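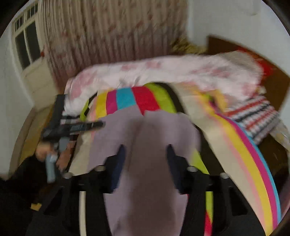
그림 1. 손잡이형 그리퍼 두 손가락 사이에 걸린 연보라색 천. 뒤쪽은 무지개 줄무늬 담요.

# 가정에서 만든 손잡이형 그리퍼로 천 개기 동작 수집하기: 중간 보고서

과목: 로봇 설계 실습
조 이름: Tumberg

## 1. 왜 이 주제를 의심하면서 시작했는가

우리 조는 처음부터 이 과제에 회의적이었다. 선행 자료를 찾아보면 집에서 출력한 부품으로도 빨래 개기 데이터를 충분히 모을 수 있다는 글이 많다. 그런데 그런 글에는 대개 잘된 영상만 올라와 있고, 몇 번 시도해서 몇 번 버렸는지는 적혀 있지 않다. 그래서 목표를 "천을 개는 로봇"으로 잡지 않고, 사람이 손에 들고 쓰는 그리퍼로 천을 다룬 기록이 나중에 학습에 쓸 만한지 확인하는 것으로 좁혔다. 지도 조교는 목표가 너무 작다고 했지만 우리는 이것도 크다고 생각한다.

## 2. 제작

본체는 공용 공작실 Ustevura에서 검은색 필라멘트로 출력했다. 설계 파일은 공개된 것을 받아 손가락 길이와 볼트 구멍 위치만 고쳤다. 조립은 조원의 집에서 했다. 출력물 수축 때문에 볼트 구멍이 빡빡해서 드릴로 다시 넓혔고, 한쪽은 너무 넓혀서 와셔를 끼웠다. 두 손가락에는 짙은 남색 패드를 붙였다. 패드 접착에는 Bravidik 양면테이프를 썼는데, 천을 비스듬히 당기면 패드 모서리가 들리는 문제가 있어 다음 판에서는 홈을 파고 끼우는 방식으로 바꿀 생각이다.

케이블 정리는 아직 엉성하다. 그림 1에서도 흰 케이블이 본체 아래로 늘어져 있다. 천이 길게 처지면 케이블과 겹치기 쉬운데, 1차 설계에서 우리는 이 부분을 전혀 고려하지 않았다. 도면에는 케이블이 아예 없었다.

## 3. 시험 방법

시험은 일요일 오후에 침대 위에서 했다. 책상 위가 조건을 맞추기에는 낫다. 그래도 침대를 고른 것은 바닥이 푹신하고 무늬가 복잡한 곳에서 안 되면 어차피 집에서는 못 쓴다고 보았기 때문이다. 무지개 줄무늬 담요와 꽃무늬 이불을 치우지 않고 그대로 두었다.

한 번의 시도는 다음 순서로 정의했다.

1. 천을 아무렇게나 떨어뜨린다.
2. 가장자리를 한 번에 집는다.
3. 들어 올려 반으로 접는다.
4. 손가락을 벌리고 뺀다.

중간에 맨손으로 고치면 실패로 적었다. 모두 100회를 했다.

## 4. 결과

100회 중 97회에서 그리퍼가 천의 어딘가를 집기는 했다. 이 숫자만 보면 훌륭하고, 발표 자료 첫 장에 넣자는 의견도 있었다. 나는 반대했다. 네 단계를 손대지 않고 끝낸 것은 13회뿐이다. "집었다"와 "가장자리를 집었다"는 다른 말인데, 앞의 숫자는 앞의 뜻밖에 없다.

실패는 대부분 2단계에서 나왔다. 얇은 천은 아래에 깔린 담요까지 함께 집히는 일이 잦았다. 손가락 끝이 두꺼워서 천 한 겹 밑으로 들어가지 못하고, 누르면서 오므리면 담요가 같이 올라온다. 손가락 끝을 얇게 깎은 시험용 부품도 만들어 보았으나 두 번째 날에 부러졌다.

3단계에서는 천이 손가락 위로 넘어와 걸치는 경우가 문제였다. 이때 천이 화면 가운데를 덮어 버려서 접히는 선이 어디인지 영상만으로는 알기 어렵다. 들고 있는 사람은 안다. 눈이 카메라와 다른 곳에 있으니까. 그렇다면 그 동작을 영상으로 배우는 쪽은 무엇을 보고 배운다는 것인지, 우리는 아직 답이 없다.

영상 품질도 적어 둔다. 저장한 프레임 중 무작위로 1846장을 골라 흐림 정도를 살폈다. 손이 빨리 움직이는 구간은 가장자리 쪽이 심하게 뭉개졌고, 그리퍼 본체만 비교적 또렷했다. 광각 렌즈 때문에 침대 틀 같은 직선도 휘어 보인다. 보정 코드를 쓰면 된다고 하지만 우리가 돌려 본 결과는 화면 모서리에서 오히려 이상했다. 보정판을 잘못 찍었을 가능성이 있어 다시 찍을 예정이다.

## 5. 한계와 반론

조원 중 한 명은 연습이 부족했을 뿐이라고 주장했다. 뒤로 갈수록 성공이 늘기는 했다. 다만 그것이 도구가 좋아진 것인지 사람이 도구에 맞춰 준 것인지 구분할 방법이 이번 시험에는 없다. 천도 한 종류였고, 시험자도 한 명이었다. 수건이나 두꺼운 옷에서는 결과가 나을 수도 있다. 해 보지 않았으므로 쓰지 않는다.

비용에 관해서는 공작실 사용료를 빼고 계산한 표가 부록에 있었는데, 그렇게 하면 싸 보이는 것이 당연하므로 이번 판에서는 표를 내렸다.

## 6. 다음에 할 일

- 손가락 끝 형상 변경(끝 두께를 줄이되 뿌리 쪽 보강)
- 케이블을 본체 안쪽으로 넣기
- 담요가 있을 때와 없을 때를 나누어 다시 시험
- 시험자를 바꾸어 같은 순서로 반복
- 8월 발표 전까지 실패 영상을 분류해서 성공 영상과 같은 폴더 구조로 정리

양손 동작은 이번 보고서의 결과에 넣지 않았다. 두 도구의 기록 시각이 서로 맞는지 확인하지 못했고, 확인하기 전에는 수치를 내지 않기로 했다.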